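How I Clean Doorknobs and Chairs With One Pack of Wet Wipes

I used to skip doorknobs completely. Floors, yes, windows when my mother was coming, but a knob? Then my friend Nuanchan Kaewkla handed me a pack of wipes one August and said "do yours and look at the wipe afterward." Well. I've been doing them ever since, and it takes maybe two songs' worth of time per room.

What you need: a pack of wet wipes, a dry cloth (an old T-shirt is great) and a trash can close by so you're not walking around with a fistful of used wipes.

Start with the knob. Fold the wipe in half and in half again, so you've got a little pad with clean sides to flip to. Hold the door still with your other hand, then go over the big round part first, top and sides, and work your way back to the round plate that sits against the door. That seam is where all the gunk lives! I pinch the pad between my thumb and fingers and push it right up in there. 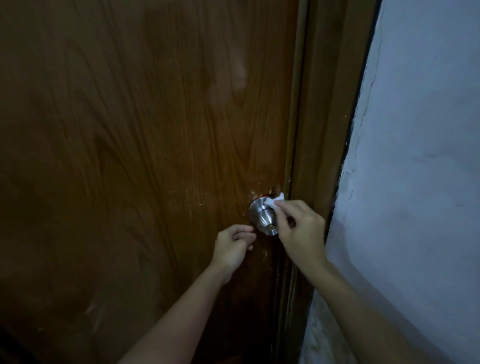 Getting the folded wipe in at the top of the knob, close to the plate.

Go easy if the wood near your knob is chipped or scraped up. A wipe will snag on splinters and leave little bits of fluff behind, and you don't want to soak bare wood anyway. I stay on the metal there and dab at the wood with the dry cloth. Don't squeeze a dripping wipe over the keyhole either. One light pass is plenty, then buff the whole knob dry so it doesn't get streaky.

Now flip the door hardware side of your brain off and pull up a chair. I park the pack right on the seat while I work, lid open, and grab a fresh wipe for each job. If yours come out in a long chain like mine do, keep one hand on the lid and pull slowly with the other.

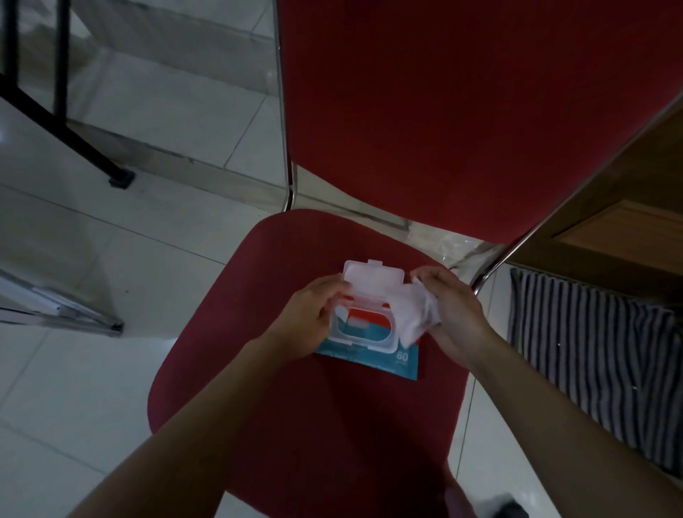 Fresh wipe in hand, with the pack sitting on the red seat.

Chrome tubing is the fun part. Wrap the wipe all the way around the tube and slide it from top to bottom, then do the same with the dry cloth. So shiny! For a fabric back or a padded seat, try a spot underneath first, then wipe lightly in one direction. Scrubbing in circles left me with a fuzzy patch on an old chair that I still look at every morning.

Close the lid until it clicks when you're done. I've dried out a whole pack of Yimyam wipes by forgetting, and Nuanchan still brings it up.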